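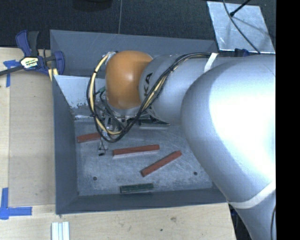
金属製の浅い箱を小物入れや作業用の受け皿にしている人は多いと思いますが、底の傷を「消す方法」として出回っている手順は、正直なところ半分も当てになりません。重曹を振って一晩、歯磨き粉で円を描く、アルミホイルを丸めてこする。ひと通り試したうえで、残す価値があると思った手順だけを書きます。

## 先に決めること

まず、その傷を消す必要が本当にあるのか。底の細かい擦り傷や白っぽい筋は、硬い物を出し入れする箱なら必ずまた付きます。ブロックや金具を放り込む箱を鏡のように磨いても、使い始めれば元どおりです。

この記事で目指すのは次の状態です。

- 指でなでて引っかかりがない
- 布で拭いても灰色や茶色の粉が付かない
- 中に入れた物に汚れが移らない

見た目は二の次です。見た目が大事なら、底に敷物を敷いてください。

## 用意するもの

- 中性洗剤、ぬるま湯
- 綿の布(数枚。マイクロファイバーはバリに引っかかって使いにくい)
- 耐水ペーパー
- 紙テープ

専用クリーナーは任意です。Stemanoのペーストも使いましたが、1,766円を払って、洗剤との差は私には見分けられませんでした。

## 手順

### 1. 中身を全部出す

端に寄せて済ませるのはやめましょう。隅に砂が残ったまま拭くと、新しい傷を増やすだけです。箱を逆さにして底を軽くたたき、壁と底の境目に溜まったものを落とします。

### 2. 洗剤で拭く

薄めた中性洗剤を布に含ませ、壁から底へ向かって拭きます。側面が斜めになった箱では、汚れが下のほうに集まりがちです。8分ほど置くと浮くという説もありますが、置いても置かなくても同じでした。水拭きのあと、乾いた布で水気を取ります。

### 3. まだら模様を見分ける

茶色や灰色のまだらが残ったら、乾いた白い布で強めにこすります。

- 布に茶色が付く:錆か、ほかの物から移った汚れの可能性
- 布に黒や灰色が付く:金属粉か古い油の可能性
- 何も付かない:塗装や表面が擦れた跡なので、放っておく

三つ目をいくら磨いても模様は消えません。周りの塗装まで薄くなり、跡が広がります。私はこれで一箱だめにしました。

### 4. 引っかかる所だけ削る

指で確かめるときは手袋をしてください。バリのある場所に紙テープで印を付け、300番の耐水ペーパーを水で濡らして、傷と同じ向きに軽く当てます。全面にかける必要はありません。塗装やめっきのある面では下地が出るので、目立たない場所で先に試します。

### 5. 乾かして戻す

削り粉を拭き取り、完全に乾かします。仕上げに油を塗れと書く人もいますが、木や樹脂の小物を入れる箱なら勧めません。べたついて埃を呼びます。

## 敷物は要るか

439円のフェルトを切って敷いたところ、音は静かになりました。ただし細かいごみが繊維に入り、掃除の手間は増えています。薄いゴムシートなら丸洗いできますが、匂いの強いものがあるので、買う前に嗅いでおくほうがいいでしょう。

次に手入れするのは、布に粉が付くようになったときで十分です。毎週磨けという助言には、今のところ従う理由が見つかりません。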